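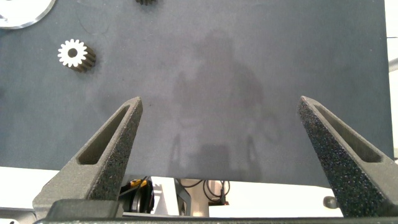

An open day is a performance, and the first thing a student of automation should learn is how to sit through one without clapping too early. This chapter begins with a visit to the works of Skusier, a maker of handling equipment at Flirstead, where visitors are shown an arm sorting and placing small parts. The parts were gears and rings, the sort of thing that rolls, tips over and hides its own teeth. A small spur gear lying on its side on a dark board, with its bright face turned away from the fingers and a wide gap still between their tips, is a fair picture of the problem before any of the talking starts. The gear has to be found, the fingers have to arrive on either side of it, and the grip has to hold on a ridged surface. Whether all that happens is a matter for the record sheet. The host's tone of voice is no guide.

Contents Previous Next Glossary Index

Chapter 7
Watching a demonstration

7.1 What the visitor is told

The talk at Flirstead lasted 20 minutes and the demonstration rather less. We were told that the cell had made 2,765 picks since it was set up. It is a large number and it sounded like an answer. When one of our party asked how many of those picks had ended with the part in the right place, the reply was that the figure covered "all cycles". A cycle, on further asking, was counted each time the fingers closed. They could close on a gear, on the edge of a gear or on nothing, and the counter would go up by one.

There was no dishonesty in this. The engineers had built the counter for their own use, to tell them when to check the fingers for wear, and for that job it is the right thing to count. The trouble began when the same number was put on a slide and read out to people who had come to find out if the machine worked. You will meet this often. A figure collected for one purpose is borrowed for another, and it keeps its air of precision on the journey.

7.2 What the visitor sees

During our visit the arm was asked to pick up gears from a board and put them in a tray. We saw 52 attempts. The host described the run as "essentially clean". Our own notes, taken by two people standing on different sides of the guard, did not agree with the host and did not quite agree with each other either. The quarrel was over what to do with a gear that was dropped and then picked up at the second try. One of us had marked it as a success, the other as a failure followed by a success. Both can be defended. Neither had been settled beforehand, and it should have been.

It is also worth noticing who lays out the parts. At Flirstead a member of staff set them down by hand between runs, quickly and with a good deal of practice. A person who has watched an arm fail for months knows where it fails, and hands learn to avoid those places without being told. We asked if a visitor might set out the next board. The host agreed — pleasantly, it must be said — and then the time for our group was up.

7.3 The Ravis sheet

The method used in this book is a one-page form called the Ravis sheet. It was drawn up for works visits and has been altered more than once, not always for the better. Its main use is to make you write down, before the arm moves, the following:

What counts as one attempt.
What counts as a success, and who decides.
Who places the parts, and whether they can see the last result.
What a person does during the run, including small nudges and restarts.
What was left out of the talk.

The last line is the hardest to fill in on the day. Leave it blank if you must and come back to it that evening.

A second form, the Naqvi table, is introduced in section 7.6. It deals with repeated visits to the same cell, and we used it when we returned to Flirstead in September. The counter had been changed by then. The slide had not.

Before you read on

Find a demonstration you have attended, or a recording of one, and fill in as much of the Ravis sheet as you can from memory. Then fill it in again from the recording, if there is one. Keep both copies. You will need them for the exercise at the end of section 7.4, where the gap between the two is the thing being marked — a full sheet earns nothing by itself.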